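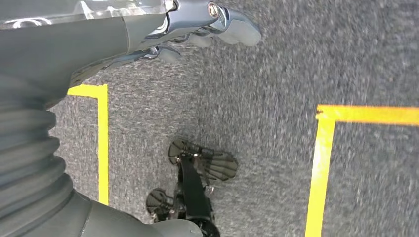 7. Recovery after a grip fault on the two-arm station

This section is for the operator on shift. It covers the case when one arm stops while it holds a part, or when the controller shows "Grip lost" or "Grip not released". For faults of the mobile base please read section 8.

CAUTION: An arm which has stopped can still have pressure in the fingers. Do not put your hand between the fingers and the part until step 5 is finished.

7.1 Before you touch anything

1. Press the stop button on the Kosia controller. Wait until the lamp is steady red.

2. Look where both hands are. In the June fault at Weltgate the operator watched only the hand with the panel, and the second hand moved when the brake was released. It came down on his wrist. He was not badly hurt, but the report of Dean Heywood is the reason why this section was written again.

3. Stay outside the yellow tape. The corners on the carpet must be complete and flat. If a piece of tape is lifted or missing, replace it before the next start.

4. Write down the fault code and the time. The controller keeps only the last 20 entries, and a restart can delete them.

7.2 Freeing a part from the fingers

Large plastic panels with openings are the most difficult. A finger can go through an opening and hook behind the edge, and then the command "Open" is not enough. If you pull the panel, you can bend the finger or break the rib of the panel.

5. Set the pressure to zero on the Egger valve unit. Wait 2 minutes. The fingers should now give way when you push them lightly with the plastic rod.

6. Support the panel from below with both hands. A second person must do this when the panel is higher than your shoulder.

7. Move the panel towards the hooked finger, so that the edge comes free, and only then lift it away. Keep loose film away from the finger links and from the cable at the hand.

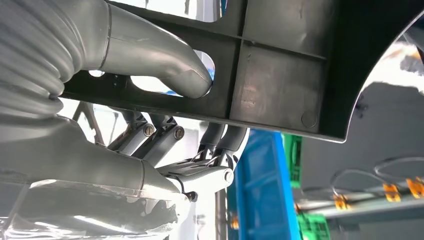
8. Put the panel down flat on the Pallden cart. Do not lean it against the crates.

Note: Check the pivot screws of the finger links every time after a hooked part -- also when the hand seems to move normally. A loose screw was found in two cases.

7.3 Restart

9. Go outside the tape and move both arms to the home position at slow speed, one after the other.

10. Open and close each hand without a part. If a finger is late or makes a noise, leave the station switched off and call maintenance.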